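About Kadoneck Workshop

We're a members' workshop and a small kit shop under one roof, and we've been at it for 13 years now, which still surprises us a little when we say it out loud. It began with a borrowed soldering iron, one very long table and a lot of people who wanted to make things but had no place to make them in. The table is still with us. The iron went back to its owner, eventually.

These days we have 6 benches, a sewing corner, a screen-printing sink and a wood room that is louder than we'd like (we're working on the door). You can join by the month or by the year, and you don't need to know anything at all when you walk in. Plenty of our members came for one evening to fix a lamp and simply kept coming back. 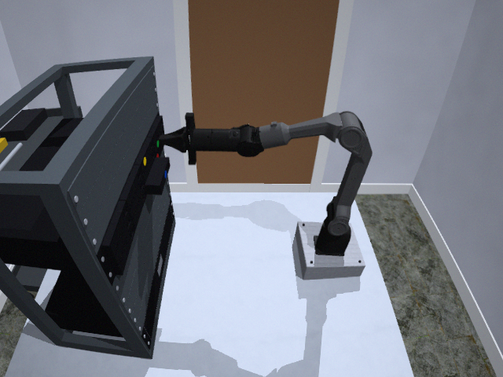

The kit shop

Our first kit was Muster, a little badge you solder yourself, with two lights and a pin on the back. We packed the first batch by hand and have now sent out 2567 of them, some to classrooms, some to birthday parties, and one whole box to a knitting club that wanted to try something new! After that came Luseck, a pocket radio that takes a patient afternoon to build and sounds far better than it has any right to. Every kit comes with a printed booklet, and if you lose a part, just write to us and we'll mail you another.

Classes run from September through April, with nine people at most in each group, so that everyone gets a turn and a bit of help.

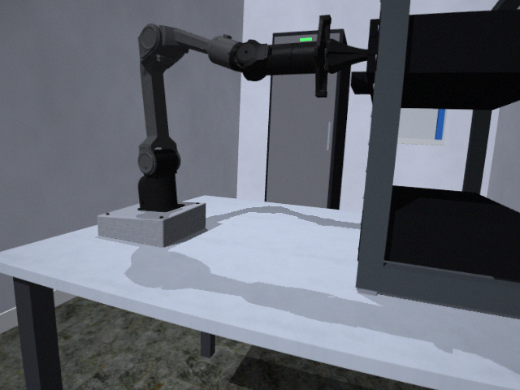 Hellström wrote to us after the beginners' soldering class that the booklet had stayed open on the kitchen table for a week, and that both lights on the badge came on at the first try. We love getting letters like that — please keep them coming, and send us pictures of what you've built, too.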